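Fruit on the Bedspread: A Week of Sorting Groceries in the Back Room
Gallery 4 of the Fornbridge Kitchens pages

I should say up front that I don't believe in most produce storage advice. I have read 100 or so tips on keeping fruit, and a good half of them cancel each other out. Apples away from pears. Apples next to pears, if you want the pears to hurry up. Never wash anything, wash everything. So when Yến Hứa told me she sorts her shopping on the bed before any of it goes in the refrigerator, and that this saves her money, I asked to see receipts. She didn't have any. We made this gallery anyway.

Most of the entries came in with notes and no picture, and I have left them in the order they arrived. Click on a number to jump.

1. The market bags, Monday morning
Yến shops early, pays cash and carries everything home in two bags. Her rule is that hard fruit goes in first. I do the same thing and still end up with a dented pear, so I can't say much for the rule.

2. The limes
She buys more of these than she uses. The claim is that a lime keeps for three weeks in a closed jar. Mine went brown in two, though my jar was a cheap Dikon one and the lid has never fit.

3. Thắng Tiêu's box system
Thắng puts apples in a box with a lid and leaves them in the coolest corner he can find. He says they stay crisp until March. I bit into one. It was fine. I have also had fine apples out of a plastic bag, and I paid nothing for the bag.

4. Tangerines
The small ones get eaten first in both houses, so nobody has any idea how long they last. I would trust a storage tip more if it came from a person who had managed to store something.

5. The cabbage question
Napa cabbage is where the advice gets really silly. Wrap it in newspaper, stand it upright, cut out the core, don't touch the core. Yến peels off the outer leaves as they go limp and uses the rest. It's the only method here I have copied.

6. Sorting on the bed
The idea is that a soft surface doesn't bruise the fruit while you decide what goes where. I can see that working for pears. For an orange I doubt it matters, and I'd be more worried about the quilt. Still, everything is spread out at one height, and you do notice the soft one sooner than you would in the bottom of a bag.

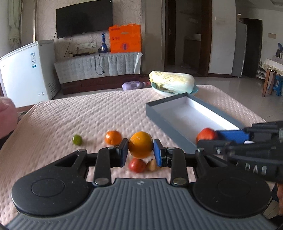 What bothers me is the extra step. Food comes in, goes to the bedroom end of the house, then has to be carried back again. Yến says it takes a few minutes. Maybe so – but I live alone and I already resent putting the milk away.

7. The freezer
Thắng freezes lime juice in ice trays. It works, and I have no complaint, except that the cubes look exactly like the ones he makes from chicken stock.

8. What got thrown out
One pear and half a bunch of herbs, by Yến's account. She calls that a good week. I'd call it one week, and I'd want to see the next five before I moved my own groceries anywhere.

Next gallery: Đàm pickles, jars and lids
Gallery viewed 2534 times – 172 comments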